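Re: [oldroadsters] Fallenis coupe for sale near Didholm

Eleri Pumphrey wrote:
> Has anyone on the list looked at the Fallenis coupe that Probert has
> on consignment? Ad says 234 miles since a full rebuild, original
> engine, all numbers matching, and that it "drives like new." They are
> calling it one of 8 built with the long gearbox. I've wanted one since
> I was a kid and I'm ready to put down a deposit before someone else
> does. Talk me into it or out of it.

Eleri,

Out of it, for now. I haven't seen this car in person, only the ad, but I've read enough Probert ads to have a few questions before I'd send them a dime.

Start with the 234 miles. Since which rebuild, and who did it? The ad never names a shop. When I bought my sedan the seller handed me a folder two inches thick, with machine shop receipts, part numbers and a nasty letter about a late crankshaft. A "full rebuild" with no paper behind it could be rings and a can of paint. Also, 234 miles isn't much of a test. Mine ran beautifully for the first 110 and then dropped its oil pressure on a long hill outside Didholm. Ask for a cold start, a compression test on every cylinder, and a drive long enough to get everything properly hot.

Then the "one of 8" business. Where does that number come from? I've heard it said at shows for years and have yet to see a factory record that backs it up. The long gearbox could be ordered over the parts counter, and plenty of owners swapped one in. If the car really left the factory that way, the gearbox number should be on the build card. Ask for a copy of the card. If they tell you it was lost, knock the price down to that of an ordinary coupe and see how they take it.

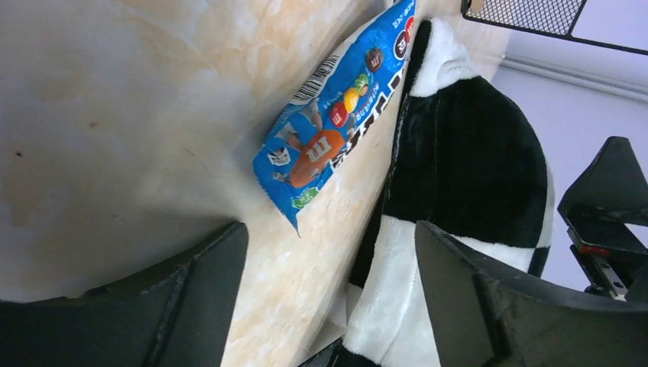

M&M's, the blue bag.

Numbers matching is the one I'd lean on hardest. Matching what? On these cars the engine pad is easy to grind and restamp, and a fresh coat of engine enamel hides a lot. Get a clear picture of the bare pad, straight on, in daylight. You want to see the machining marks running under the digits. If the surface looks smooth and everything around it looks old, walk away.

I'd also have somebody go over the rear frame rails with a magnet. The Stikisari repair panels are decent and I've used them myself, but they get welded over rust more often than anyone admits in an ad, and from underneath with undercoating on you'd never know. Fresh undercoating on a car with so few miles bothers me more than bare rust would.

As for somebody beating you to it – that coupe was in their August listing too, at a higher price. People have had time to buy it. Maybe they were all asleep, or maybe they looked underneath.

If they let you put it on a lift and they come up with the build card, write back and I'll eat my words. Until then keep the deposit in your own bank. And if you do go, bring 2 flashlights. The one I took to my last inspection died while I was under the car.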